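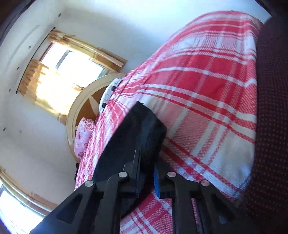
Issue 342

How to make a bed with a plaid blanket (and get the lines straight)

By Nurhan Bozkurt

I have made a great many beds in my life, first at my mother's house, then for eight years at the guest house in Urkcombe, and now at home, where you would think I might be allowed to let it slide. I can't, I'm afraid. A bed that has been properly made is such a pleasure to come back to in the evening, and when Nermin Altıntaş asked me to write something for the home pages I said yes before she had finished asking.

Most advice about beds assumes everything on them is white. White is very forgiving! You can be a hand's width out and the bed still looks perfectly respectable. A plaid blanket is another matter altogether, as every stripe shows you where you have gone wrong, and if the blanket is red and white you will see it from the landing. The good news is that the same stripes will help you, once you get into the habit of looking at them.

What you need

A plaid blanket big enough to hang a little over the sides
Your pillows, in whatever covers you like
A darker cloth or throw for the lower half of the bed, if you use one
A clothes brush or a lint roller
Ten minutes, or fifteen the first time

Before you begin

Take everything off the bed, pillows and all, and put it on a chair. I know it is tempting to tug the blanket straight with the pillows still in place, and I have done it myself on plenty of mornings, but you end up pulling against the weight of them and the top stripes go wavy. Smooth the bottom sheet with the flat of your hand, working from the middle outwards, and feel for anything underneath. Socks, mostly, in our house. Once a library book, which we had already paid for.

Give the blanket a good shake, out of the window if you have one that opens wide enough. A woven blanket with a bit of fuzz to it holds on to crumbs and hair, and it is much easier to deal with them now than when it is all laid out nicely.

Step one. Find the middle

Fold the blanket in half lengthways and see which stripe or band falls on the fold. That is your middle line. It may be a broad red band or a thin white stripe, it makes no difference, but do remember which one it is. I used to put a safety pin in the hem of mine until I knew it by heart.

Lay the folded blanket along one half of the bed with the fold running down the centre, then open it out over the other half. Doing it this way round saves a great deal of walking from side to side.

Step two. Line it up with the headboard

Stand at the foot of the bed and look up your middle line. If your headboard is straight along the top you can check the crosswise stripes against it. If it is a curved one, find something in the middle of it to aim for, a join or a bit of carving, and bring your line up to that. My friend Nawal Nasr has a plain wall behind her bed and nothing to aim for at all, so she uses the gap between her two pillows and it works just as well.

Don't crouch down to look. From low down the lines seem to bend all over the place and you will be there until lunch.

Step three. Smooth, and don't pull

Here is where my brother Tuncay and I part company. Tuncay Bozkurt takes hold of a corner and hauls, and then he has to go round and haul the other three to match. A woven check will stretch on the slant if you do that, and your nice squares turn into diamonds. Put both hands flat in the middle, fingers together, and stroke out towards the edges. If there is a stubborn fold, pinch it up, lift it clear of the mattress and let it drop again. Nine times out of ten it falls flat by itself.

Small ripples near the wall are nearly impossible to get rid of if the bed is pushed up close, and I have stopped worrying about them. Pull the bed out once a week when you change the sheets and do that side properly then.

Step four. The sides

Let the blanket roll over the side of the mattress in a soft curve and hang. I don't tuck in a thick blanket, as it makes a lump you will feel with your knees every time you sit down. Run your hand along the hem and ease it until it hangs level. It will be a tiny bit wavy after a few washes and that is quite all right. If you have a chair or a sofa close beside the bed, check that the hem hasn't caught behind it, or the whole thing will creep sideways during the day.

Step five. Pillows

Plump them well away from the bed so the feathers or fluff don't land on your good work. Then put them at the head however you like them. I am fond of one propped up against the headboard and one lying flatter, which is handy if you read in bed, and I have never seen why the covers must match. Pink flowers on one side and something plain and pale on the other look very cheerful over a red check.

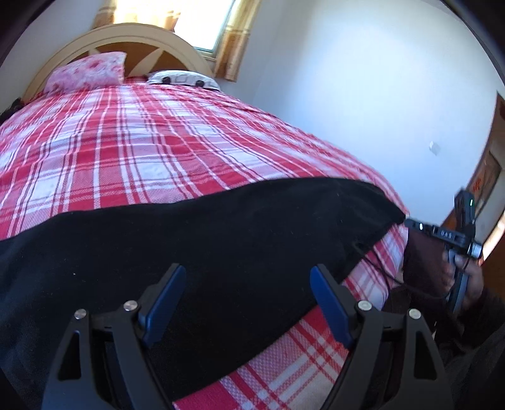 Pillows at the head, plaid smoothed over the mattress, black fabric across the lower half.

Step six. The dark cloth

A plain dark cloth over the lower half gives the eye a rest from all those squares, and it is a sensible place for the cat, a suitcase or a tired husband. You can lay it straight across or on the diagonal. If you go for the diagonal, hold it by two opposite corners and lower it slowly, letting one point come down near a corner of the bed. Gentle waves along the top edge are rather pretty, so leave them be.

Black does show every speck, so brush it last of all, in long strokes and always in the same direction. Do look again by daylight. You will find the one bit of lint you missed!

Washing

Cool wash, mild soap, and not too much of it. Reds can run, so give the blanket the machine to itself the first couple of times. Dry it flat if you possibly can, or over two lines so that the weight is shared and the stripes stay true. Ours goes out in April on the first breezy morning and comes in smelling wonderful.

Ilgın Kurtuluş wrote in to ask whether you can iron one. You can, on the back, with a damp tea towel in between, but try a corner first and keep the iron moving.

Next issue: Nermin on folding fitted sheets.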